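Home Docs Data Releases Contact

# Surnham Breakfast Table

Odham Household Records
5th October
2 min read

A collection of tabletop pictures of simple breakfast things: bread, plates and the items that go with them. This README covers the layout of the folders, what was put on the table, and the known gaps. Please read the last section before using the bread labels.

## Contents

The release has 2000 pictures in 40 sessions. A session is one laying of the table, from bare cloth to cleared cloth. The cloth is not ironed between sessions, so the wrinkles differ from one to the next.

- `sessions/` holds one folder per session
- `labels/` holds one text file per session
- `items.csv` lists every item with its short name
- `holdout.txt` lists the 300 pictures kept back for testing

## The table

All sessions use the long table at the Skadesside kitchen. Food goes on a plate unless the session notes say otherwise. Bread is sliced beforehand, and heels are not used.
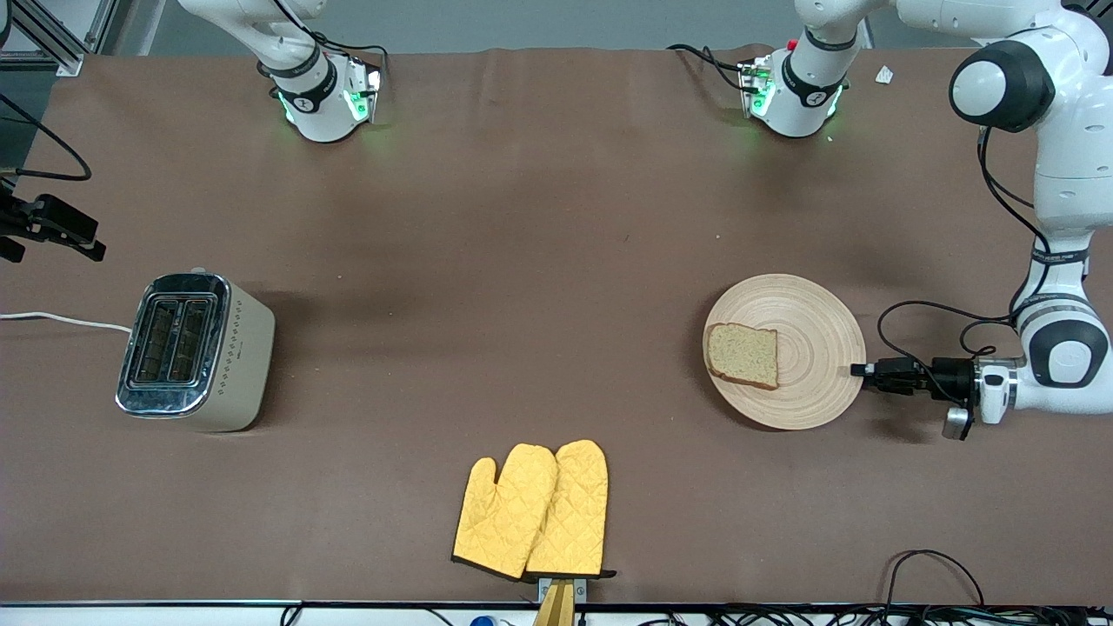

*Seeded bread on the round beige plate, brown cloth.*

The slice may sit anywhere on the plate and at any angle. It was not centred on purpose. If a slice hangs over the rim it is still labelled `on_plate`, provided no part of it touches the cloth.

## Labels

Each line in a label file gives the picture number, the short name of the item and its position. Positions are one of `on_plate`, `on_cloth`, `on_board` or `other`. Bread has an extra field for type: `white`, `brown`, `seeded` or `unsure`.

Crumbs are not labelled. Folds in the cloth are not labelled either, though some of the darker ones have been mistaken for items by people checking the files.

## Known problems

`seeded` and `brown` were mixed up in the sessions added in June. Most have been corrected. Where the checkers disagreed the field was changed to `unsure`, so that value is more common than it should be.

Two plates share the short name `plate_round` in `items.csv`. They will be split in the next version.

## Use and credit

Free for teaching and research. Please credit the Boiko kitchen collection, of which this is a part, and give the version number. Corrections to labels are welcome as a plain text file in the same format.

Previous Next Back to top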